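Stenasico releases Kimance 2 grasp planner, publishes its failures with it

MANVILLE, May. Stenasico today released version 2 of Kimance, its software for planning how a two-finger gripper should approach and hold light household objects. The company is making few promises for it. The release does not make a robot ready for your home, and Stenasico advises customers to be careful with any vendor who says theirs does.

Kimance 2 takes in wrist-level video and proposes a grasp: where the fingers go, how wide they open and when they stop closing. It was trained on demonstrations recorded with hand-held grippers in furnished rooms. The earlier version learned mostly from bench recordings on plain gray mats, and it scored well on plain gray mats.

"We had a very nice number and it meant very little," said Lutfa Karunaratne, head of perception at Stenasico. "Put a printed cup on a printed sheet and the old planner would pick out an edge that belonged to the fabric. I would not have shipped it, and I said so at the time."

The new training set holds 2,000 demonstrations from 23 rooms. Paper cups make up a large share of it. They are cheap, they crush easily, and many carry artwork that confuses a system looking for outlines.

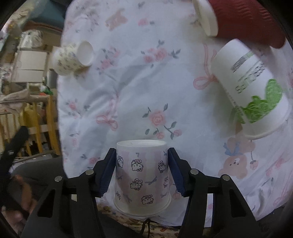
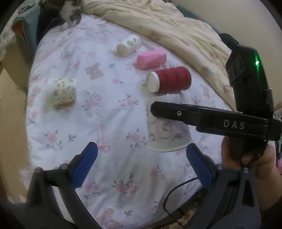 Hand-held gripper work with paper cups on a patterned bedsheet. Photos: Stenasico

In Stenasico's own trials, Kimance 2 was given 119 object layouts that did not appear in training. It produced a grasp that held on the first attempt in all but 52 of them. The company regards that as progress over version 1 and as a poor result for anyone hoping to leave the system alone in a room. Most of the failures involved cups lying on their sides on soft surfaces, where the planner judged the height of the rim badly and closed too high.

The trials were designed and scored in-house, and no outside lab has repeated them. The full log of failed attempts, with the planner's confidence score for each, ships with the software.

"Look at the confidence scores before you look at anything else," said Ross Ritchie, who runs the control software group. "In a good many of those failures the planner was quite sure of itself. We have a fix we think helps. We've thought that before."

One early user, the packaging test firm Hoxha, has been running a preview build. Its engineering manager, Skye McIver, was measured about the results. "It's better on patterned backgrounds, and setup takes less of our time," McIver said. "It still dents cups. We would like to see another release before we take a person off that station."

Kimance 2 also includes a replay tool that lets engineers step through a demonstration and compare the recorded finger path with the planned one. Force limits are now set per object class and can be locked by an administrator. Support for grippers with more than two fingers, mentioned in last year's roadmap, has been dropped with no new date.

Existing license holders can download the update at no charge. Stenasico recommends keeping version 1 installed until local tests are complete.

Media contact: Isla Semple, Stenasico, Manville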